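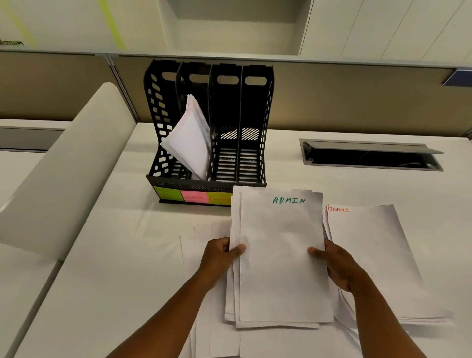
*ADMIN in hand, FINANCE waiting on the desk beside it.*

February, paper sorting, just after 2 pm

A slow but rather pleasant afternoon with the Wusari papers - almost 200 sheets so far, and I do like seeing names go on the piles at last! Marker on the top sheet, sticky notes on the black organiser too (green ink for ADMIN, red for FINANCE).

Still want to square the edges up properly before anything is filed, as the slots are narrow and corners catch. The Curnero invoices go in with finance - please don't start a separate pile for them. More sticky notes needed, any colour.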